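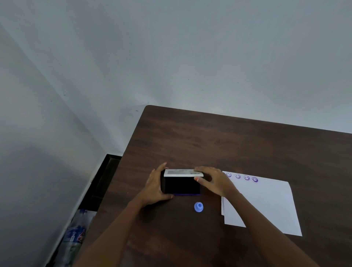 DUGGAN, February

Purple it is! The pad in the photo has a white lid and a black body, with a thin line of purple ink along its bottom edge, and four smileys already run across the top of the paper beside it. I love how different they look. The second and third are light outlines, and the one on the far right is so dark and solid it could be a button. Same grin on every clear one, though.

Stamp night at the Conton Room has grown like mad. We had 38 people at the tables this month (a record for us) and went through more than 103 sheets of plain white paper, mostly on faces, stars and one very long parade of snails. Ultan Kavanagh brought his whole box of old office stamps over from Loltine, and I could have spent the entire evening on the date wheels alone.

A few notes for anyone who wants to try this at home:

Go light on the first press. You can always stamp again, and a pale smiley next to a bold one looks great on a card.

Keep scrap paper under your good sheet. Wood tables and purple ink are not friends.

Put the little caps back on the refill bottles before you start stamping! Mine rolls off somewhere every single time.

Cards from the evening are going up on the Flullasness wall, 20 of them so far, and there's plenty of space left. If you took yours home and can bear to part with it for a couple of weeks, drop it in the tray by the door. Next month we're trying 2 colors on one stamp and I can't wait.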